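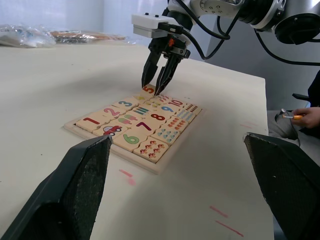
Number puzzle board with picture tiles, tile "5" at the top corner.

Planevham Library Cooperative Member Forum
Board: Lending Policy and Collections
Topic: Missing pieces and the replacement charge for puzzles and games

gaurav_lodhi (Moderator)
Posted 10th July

Members are invited to comment on the draft rule for incomplete returns in the puzzle and game collection. The present rule, adopted in April of last year, requires the borrowing household to pay the full replacement price of any item returned with a piece missing. The draft would replace this with a flat charge of 2 dollars per piece, up to the price of the item, and would allow a grace period of three weeks in which a piece may be brought back at no cost.

The collection now stands at 900 items across the Planevham and Bristden branches. In the last lending year, 74 items were returned incomplete. Staff at both branches have reported that the full charge is difficult to explain at the desk and is often waived, with the result that borrowers are not treated alike.

Comments posted in this thread will be attached to the agenda for the next members' meeting.

Gaurav Lodhi
Collections Policy

bristden_desk
Reply

The Bristden branch supports the draft in principle. We would ask that the grace period be counted from the date the household is notified and not from the date of return. Items are sometimes checked several days after they come back, and a borrower should not lose part of the period on account of our own delay.

We would also ask that the rule state plainly what is meant by a piece. Dice, sand timers, score pads and instruction sheets are all stored in the same boxes, and our staff have treated them differently.

marrow_lane
Reply

I wish to record an objection. A floor puzzle with one piece gone can still be enjoyed by most children. A number-matching set with one tile gone cannot be finished at all, and the same applies to most card games. A flat charge treats these losses as equal when they are not. The present rule is strict, but it reflects the fact that the cooperative must buy a whole new set in order to put the item back on the shelf.

I would prefer that the full charge be kept and that staff be instructed to apply it.

chiang_room_parent
Reply to marrow_lane

With respect, I cannot agree. Families who use the Chiang Room on weekday mornings include many who borrow precisely to avoid buying. When my own household was charged the full price for one lost letter tile, we stopped borrowing from this collection for most of a year. The piece was later found inside a boot. Under the draft we would have returned it within the period and paid nothing.

A rule that discourages honest reporting will not protect the collection. I am aware of at least one family that kept an item rather than bring it back incomplete.

tolliver_k
Reply

May I ask whether wear is covered by either version? The number tiles my children use most have chipped edges and some surface marks, as one would expect of wood that is handled by small children. I should not like to see a household charged for a chip that was there when the box went out.
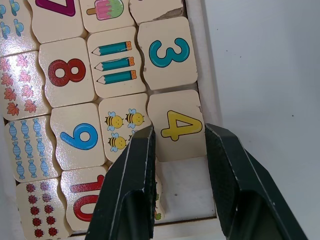

Wooden number and picture tiles with some wear along the edges.

gaurav_lodhi (Moderator)
Reply to tolliver_k

Ordinary wear is not chargeable under the present rule and would not be chargeable under the draft. Paragraph 3 reads: "No charge shall be made for fading, scratches, small chips or softened corners." A tile or card is treated as lost only if it is absent or can no longer be read.

In reply to bristden_desk, both points are accepted. The grace period will run from the date of notice. A definition will be added under which a piece is any part needed to use the item as its instructions describe. Score pads will be excluded, as they are meant to be used up.

marrow_lane
Reply

I thank the moderator for the clarification on wear, with which I agree. My objection to the flat charge remains. If the draft goes forward, I would ask that it be amended so that sets in which every piece is needed carry a higher charge than the rest. The catalog already marks such sets with a colored dot, so no new system would be required.

bristden_desk
Reply to marrow_lane

The dots were applied only at the Planevham branch, and the labeling there was not completed. We could not apply a two-level charge at Bristden without going through every box. Our staff hours do not allow for it this season.

chiang_room_parent
Reply

Could the cooperative keep a drawer of spare parts taken from withdrawn sets? A good many of the older wooden sets are from Jistby, and the same sets turn up at yard sales in part condition. I would be willing to donate two incomplete ones.

tolliver_k
Reply

I support the suggestion of a spare parts drawer, provided that the tiles are checked for size before they are put into a lending set. Tiles with interlocking edges may look alike and still not fit.

gaurav_lodhi (Moderator)
Reply

The spare parts proposal will be listed as a separate item, so that the vote on the charge is not held up by it. The amendment offered by marrow_lane will be put to the meeting first, followed by the draft as revised. Members who cannot attend may send a written vote to either branch desk. Donated sets should be held at home until the meeting has decided where they are to be stored.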